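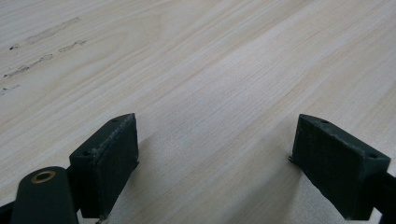 Lodhi Household Automation Group

Tidying is still slow work for machines, Lavia trial finds

Putting a bottle into a basket takes a person a second or two and no thought at all. Teaching a machine to do the same thing reliably is taking the Lavia project most of the year.

The project, run by the Lodhi group with support from the retailer Borance, is collecting recordings of people doing small household and shop-floor chores with hand-held grippers. The operator works at a table with one gripper in each hand, and the movements are later used to train a robot arm. The first set, 2959 recordings in all, was finished in February.

"The short answer is that they can't do your chores yet," said Parveen Gilani, who leads the trial. "They can do parts of some of them, on a good day, if you don't move the table."

Gilani said the group began with tidying jobs — bathroom items, small baskets, things that go on a shelf — and left cooking and laundry for later. Rigid boxes gave the least trouble. Soft bottles and tubes were harder, as the sides give way when squeezed and the label side can end up facing any direction. Glossy plastic also confused the software that estimates where an object begins and ends.

In tests on the group's own arm, the trained system placed a single item in a basket in roughly 40 seconds. It did better with a wide basket than with a narrow one, and a raised handle across the opening led to more missed drops than the team had expected.

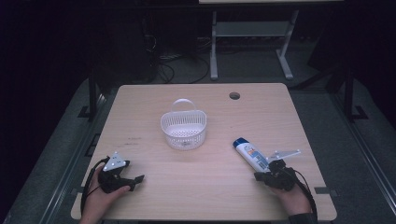

Shop trial planned at Flevmont

The next stage moves out of the lab. Borance has agreed to let the group use a stockroom at its Flevmont store, where the arm will be asked to sort returned toiletries into bins after closing. The store handles about as many returns in a week as the lab can stage in a month, and few of them come back in neat condition.

Staff at Flevmont will keep doing the job by hand during the trial. Borance said no positions depend on the result.

Before the move, the group wants another 2000 recordings, with more kinds of packaging and labels in more than one language.

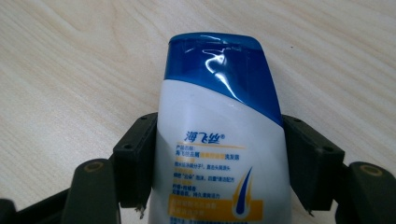 Gilani expects the new recordings to take until the summer, partly because each one has to be checked by a person before it is used. A demonstration for store managers is set for a Thursday evening once the arm is installed, with 2 sessions of the same length. Places can be booked through the Lodhi front desk.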